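Drarov Hollis 202 Console Server

Serial access to switches, routers, firewalls and power strips when the main network is down

Network gear usually fails at a bad time, and the first thing lost is often the connection you would have used to fix it. A console server gives you a second way in. It connects to the serial console port on each device and makes those ports available over a separate management network, so you can log in to a switch that has dropped off the LAN, watch a firewall boot, or undo a configuration change that locked everyone out.

The Hollis 202 is built for the small equipment room: a branch office, a wiring closet, a lab bench, one rack in a shared cage. It has eight serial ports, two Ethernet ports and one USB port for a cellular modem, and it takes up one rack unit or sits on a shelf. 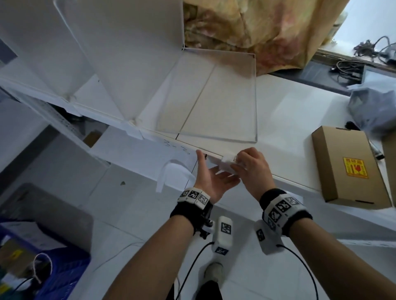
Clomness / Remote Access Products Team

What it does

Each serial port can be reached in three ways: through an SSH session to the console server with a port number, through SSH directly to a per-port address, or through the browser terminal. Most customers use SSH to per-port addresses once the unit is set up and keep the browser terminal for people who log in twice a year.

Every port keeps a log. The Hollis 202 holds the last 2000 lines from each port in memory, whether or not anyone is connected. If a router restarts overnight, its boot messages are there in the morning. Logs can also be sent on to a syslog server, and we recommend doing this wherever there is one to send to. The local buffer is cleared if the console server itself loses power.

Two people can share a port. The first one in has read and write access and later ones are read-only until the first hands over or disconnects. An administrator can take over a port at any time, and the takeover is written to the log with the user name.

Ports and connectors

Serial: eight RJ45 ports, RS-232, software-selectable pinout
Network: two Gigabit Ethernet ports, copper
USB: one USB-A port, for a supported cellular modem
Local console: one RJ45 port, on the front
Power: single internal supply, or dual with the redundant power version

The selectable pinout is the feature we get the most calls about. Switch makers don't agree on how an RJ45 console port should be wired, and older console servers got around this with a drawer full of adapters. On the Hollis 202 you pick straight or rolled for each port in the settings and use an ordinary patch cable. Devices with a nine-pin serial connector still need an adapter. One is in the box; order the others with the unit, as they are cheaper that way than one at a time later.

For equipment with only a USB console port, use the Panddale 100. It is a small converter that sits at the device end and carries the signal back to the console server over patch cable. It draws its power from the device's USB port, so if the device is off, the port will show as disconnected. That is normal.

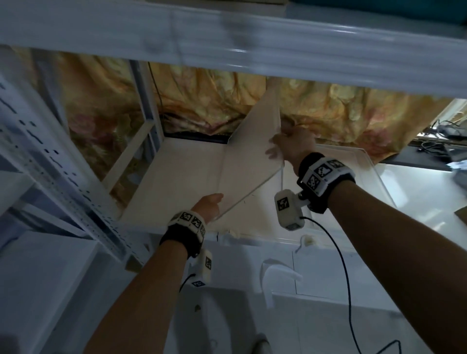
7 min read

Out-of-band connection

The two Ethernet ports can be used in one of two modes. In split mode, one port goes to your management network and the other to a separate internet line. In failover mode, both carry the same traffic and the second takes over if the first loses link or stops answering a test address. Split mode is the default.

The cellular modem is optional. With one fitted, the Hollis 202 can stay off the mobile network until both Ethernet ports are down, or it can hold the connection up all the time. The first choice saves data. The second gets you in faster, and it lets you test the line from your desk. If your mobile contract charges by usage, note that a browser terminal left open overnight will use a surprising amount. SSH is far lighter.

Mobile carriers often put modems behind shared addresses, and a connection coming in from outside will not reach them. For those lines the console server can open its own VPN tunnel outward to your gateway. WireGuard, OpenVPN and IPsec are supported. You need something at the other end to terminate the tunnel; we do not run a relay service and none of your console traffic passes through us.

Users and security

Local accounts are fine for one or two units. Past that, use RADIUS, TACACS+ or LDAP. You can set the order in which they are tried, and you should keep one local account as a fallback. A console server that can't be logged into when the authentication server is down has missed the point of owning one.

Access is granted by port. A contractor who looks after the firewall can be given that port and nothing else — the other ports do not appear in their list. SSH keys are supported for local users. Telnet is off out of the box and can be turned on for each port if you have an old script that depends on it.

There is no default password. The first time you connect you are asked to set one, and the unit will not forward any serial port until you have.

Installation

The Hollis 202 ships with rack ears fitted for front mounting. The ears can be moved to the rear posts, which puts the serial ports on the same side as the console ports of most firewalls and routers. Four screws hold each ear. Allow space behind the connectors for cables to bend, and keep the vents on the left side clear.

Shelf mounting is just as common in small rooms. Remove the ears, stick on the four feet from the accessory bag, and leave a gap at the left for air.
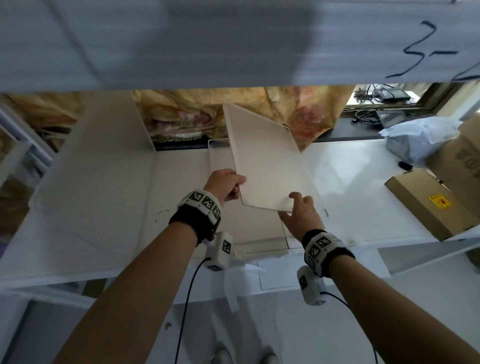

Shelf depth matters more than width for this unit, as the patch cables come straight out of the back and need room before the wall or curtain behind them. Check the depth before you load anything else on the same level. In a closed compartment with sides and a top there is seldom room to slide the chassis in flat past whatever is already there, so take it in at an angle, the way the white board is being handled in the photo, with the left hand on the left edge and the right hand supporting the lower right edge from beneath. Then lower it onto its feet. Connect the cables after it is down.

Label both ends of every serial cable before you run it. The port name you type into the settings should match the label and the host name of the device. Changing names later is easy on the console server and tedious in everyone's saved sessions.

First setup

1. Connect the first Ethernet port to your management network and plug in the power cord.
2. Wait for the status light to stop blinking.
3. Find the address. The unit asks for one by DHCP. If there is no DHCP server, connect a laptop to the front console port and set a fixed address there.
4. Open the address in a browser and set the administrator password.
5. Set the time server. Log entries are stamped with the unit's own clock, and they are of little use if it is wrong.
6. For each serial port, set the name, speed and pinout. Auto-detect will try the common speeds, but the device at the other end has to be sending something for it to work. Press Enter a few times in the terminal window.
7. Save the configuration and download a copy.

If a port shows garbage characters, the speed is wrong. If it shows nothing at all, change the pinout from straight to rolled and try again. These two changes cover nearly all the support cases we see in the first week.

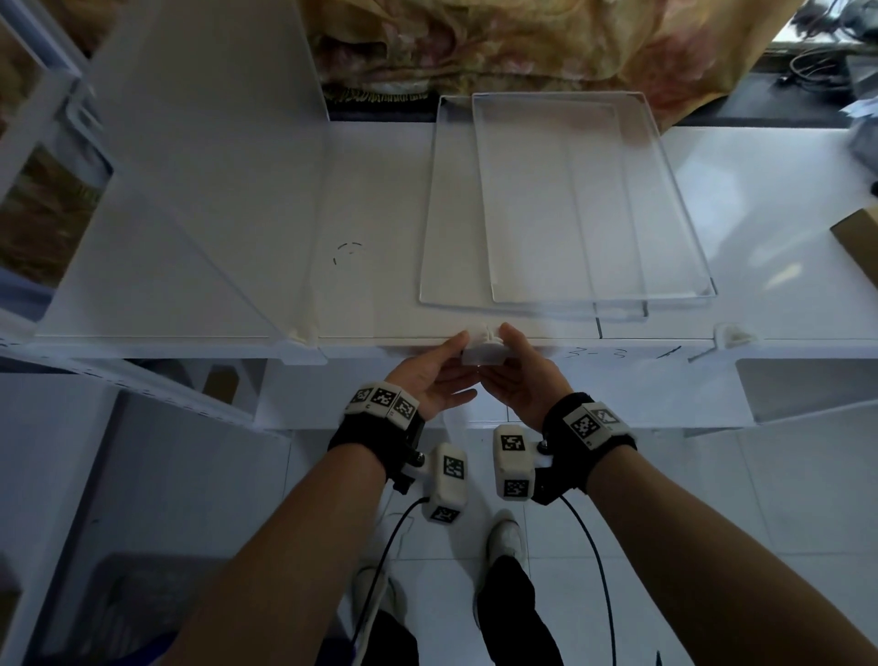
Once the ports are answering, pull the management network cable and check that you can still get in by the other path. Do this before you leave the site. A backup line with a bad SIM or a blocked VPN port looks perfectly healthy until it is needed.

Firmware

Units now ship with build 1871. It adds WireGuard, fixes a fault where a port could stay locked after a browser terminal was closed without logging out, and shortens the restart. Owners of earlier Hollis 202 units can install it from the support area at no charge. Serial sessions are dropped during the restart and the line buffers are cleared, so save any logs you want first. Configuration files from older builds load without changes. Files saved on 1871 will not load on older builds.

Versions

Hollis 202 — single power supply
Hollis 202-R — redundant power supplies, two cords
Hollis 202-C — single power supply, cellular modem and two antennas included

There is no version with both redundant power and the modem included. Order the 202-R and add the modem kit.

In the box

Console server, rack ears (fitted), four adhesive feet, one power cord per supply, one nine-pin adapter, two patch cables, printed quick start sheet. The full manual is a download.

Common questions

Can it control power? It can log in to a power strip that has a serial port and pass on commands, the same as any other device. Outlets can be tied to a port name so that the restart button appears next to the terminal. The strip has to be on the supported list.

Does it need a license? No. All functions are included and there is no yearly fee for firmware.

Will it work with a device that uses flow control? Yes, hardware or software, set for each port. Leave it off unless the device's manual calls for it.

Can several units be managed together? Configuration can be exported and loaded as a text file, and there is a command line and a REST interface for scripts.

Ordering and support

Vasiliki Tzanetos handles quotes and loan units for the Hollis line. For questions on pinouts, modem compatibility or moving from an older console server, write to Magdalini Economou in technical support and include the model of each device you plan to connect. A loan unit comes with the same accessories as a sold one, apart from the adhesive feet.

Page last updated 16/11/2020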